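Home | Clubs | Explainers | For Teachers | Contact

We use cookies to remember your reading level. OK | Change settings

How a Robot Learns to Fold a Shirt

A look at the Pivdale Robot Club's laundry project

By Indira Rodrigues
17th September

Print this page | E-mail this page

You can probably fold a shirt without thinking much about it. You lay it down, tuck in the sleeves, and fold it over. A robot has a much harder time with the same job. This year the students in the Pivdale Robot Club are working on it, and this page explains how they are doing it.

The club meets after school and is open to grades five through eight. Parvathi Shetty teaches science and runs the club. The members voted on a project at their first meeting. The other choices were a robot that sorts pencils and a robot that waters plants. Folding won by one vote.

Why clothes are hard

Most robots you see in videos are moving stiff things, like boxes or car doors. A box is the same shape every time. If you turn it, it is still a box, and the robot can work out where the corners went.

Cloth changes shape each time you touch it. Pick up a sweater by the sleeve and the rest of it hangs, twists, and bunches up. Drop it and it lands in a new shape. Parts of it end up underneath, where a camera can't see them. A sleeve can look like a fold, and a fold can look like a sleeve.

Engineers have a word for things that bend and change shape like this. They call them "deformable." Dough is deformable too, and so are rope and plastic bags.

Showing instead of telling

One way to run a robot is to write down every move. Go left this far, go down this far, close the fingers. The club tried that last year with wooden blocks and it worked well. It works badly with clothes, as you would have to write new instructions for each way a shirt could land.

So this year the students are using another way, called learning from demonstration. A person does the job many times while a computer keeps a record. The record holds the camera pictures and also the way the person's tools moved. Later a computer program studies all of it and looks for patterns. It tries to learn which move usually comes next when the cloth looks a certain way.

The tools are called hand-held grippers. You hold one in your hand and it has two fingers at the end, which open and close. The students fold with the grippers so that the record shows a robot kind of hand doing the work. Your own hand has five fingers and can do things a two-finger gripper can't. A program that learned from your bare hand would have to guess how to do the same thing with two.

A camera on the gripper gets a close view, right where the fingers are going.

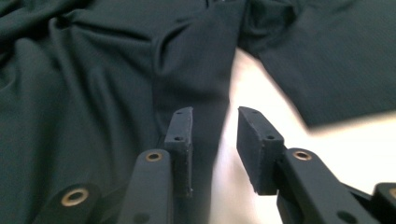
Why does the gripper have only two fingers?

Two fingers are enough to pinch the edge of a piece of cloth and hold it, and a gripper with fewer parts is easier to build and fix. More fingers would also give the computer more movements to learn.

What one try looks like

The club calls each try an "episode." An episode starts with the clothing on the table and ends when it is folded, or when the person gives up. Here is the order the students follow.

1. Put one piece of clothing on the table. Some episodes start with it laid out flat and some start with it in a heap.

2. Start the recording and say the episode number out loud.

3. Fold, using only the grippers. Fingers stay off the cloth.

4. Stop the recording when the fold is done. Write "good," "okay," or "bad" on the log sheet.

5. Mess up the clothing and start again.

Harish Kulkarni is in seventh grade and keeps the log sheet. He says the hardest part is going slowly. If you rush, the grippers pinch air, and you have to go back for the edge you missed. A missed pinch can still be useful, though. The program needs to see how a person recovers from a mistake, or it won't know what to do when it makes one of its own.

Each student does 10 episodes and then trades places with someone else. So far the club has 261 episodes in the log. The goal is 2,000 by spring.

Flat shirts first

The club began with T-shirts. They have short sleeves, no buttons, and no zipper. When a T-shirt is spread out you can find the neck, the sleeves, and the hem. It takes two grippers, one in each hand, to bring both sides of a shirt over evenly.

A second camera looks down from higher up and takes in the whole table. The close camera is good for small things like the edge of a hem. The high one is good for big things, such as which way the neck is pointing. The program gets both.
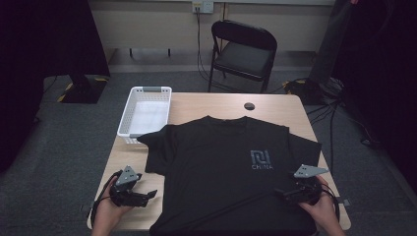 What happens after the recording

The students don't write the learning program themselves. They use one that Elibariki Mollel set up for the club. He used to be a member and is now studying engineering. The students check the episodes and throw out the ones with problems, such as a camera that stopped early. After that the program trains overnight — it goes over the same episodes again and again, and each time it makes small changes to its guesses.

In October the club will try the program on a robot arm for the first time. Ms. Shetty expects it to do poorly. She would be happy if it gets one sleeve over. The members will watch where it goes wrong and then record more episodes of that part.

Words to know

Deformable: able to bend or change shape.

Demonstration: showing how something is done.

Episode: one recorded try, from start to finish.

Gripper: the part of a robot that grabs things, or a hand-held tool that works the same way.

Hem: the sewn edge at the bottom of a shirt.

Try it at home

Get two pairs of kitchen tongs and an old T-shirt. Ask a grown-up before you borrow the tongs. Lay the shirt on a table and fold it with one pair of tongs in each hand. Then crumple it up and try again from the heap. Write down which part took you the longest — for most of the club it was the second sleeve.

Get our explainers by e-mail once a month. Sign up | No thanks

Print this page | E-mail this page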